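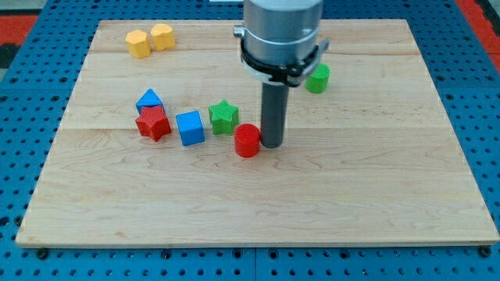 Häufige Fragen zu Tarnunus

Tarnunus ist die Planungs- und Regelungsschicht, mit der wir Schiebeaufgaben auf der Tischzelle fahren. Gepflegt wird das Paket von Gülizar Duman und Anoma Seneviratne.

Welche Blöcke kennt die Erkennung?

Zylinder, Würfel, Dreiecksprismen, Fünfecke und Sterne, jeweils mit Farbe. Eine Anweisung wie „Schiebe den roten Zylinder zum grünen Stern“ wird in zwei Objekt-IDs und eine Zielrelation aufgelöst. Passt ein Name auf mehrere Blöcke, etwa „gelbes Fünfeck“ bei zwei gelben Fünfecken auf dem Brett, liefert der Parser den Fehler 2115 und fährt nicht los.

Warum wird geschoben und nicht gegriffen?

Das Werkzeug ist ein einzelner senkrechter Stab. Der Planer rechnet deshalb in der Ebene, mit x, y und der Drehung des Blocks. Die Höhe der Stabspitze über dem Holz bleibt während der Fahrt konstant und steht in der Zellendatei unter tip_height.

Der Stab rutscht bei Sternen seitlich ab. Was tun?

Zuerst die Konturdatei prüfen. Bis Version 1 wurden Sterne als Kreis angenähert, seit Version 2 gibt es echte Konturen mit Kontaktpunkten in den Innenwinkeln. Alte Zellendateien müssen mit dem Konverter aus Kirui umgeschrieben werden.

Was passiert, wenn der Stab einen Block verdeckt?

Die letzte sichere Pose wird für 43 Bilder gehalten. Danach gilt der Block als verloren, der Arm fährt in die Warteposition und die Erkennung startet neu.

Kann ich ohne Roboter testen?

Ja. Der Simulator Rukunon liest dieselben Zellendateien. Die Reibung zwischen Block und Brett ist darin nur grob eingestellt, lange Schübe enden auf der echten Zelle oft etwas anders.

Auf welchem Port läuft der Planungsdienst?

Standard ist 1108, änderbar in der Startdatei. Nach der Änderung auch die Bedienoberfläche neu starten.

Wo melde ich Fehler?

Im Ticketsystem von Prevton, Kategorie Tarnunus. Bitte Protokoll und Zellendatei anhängen.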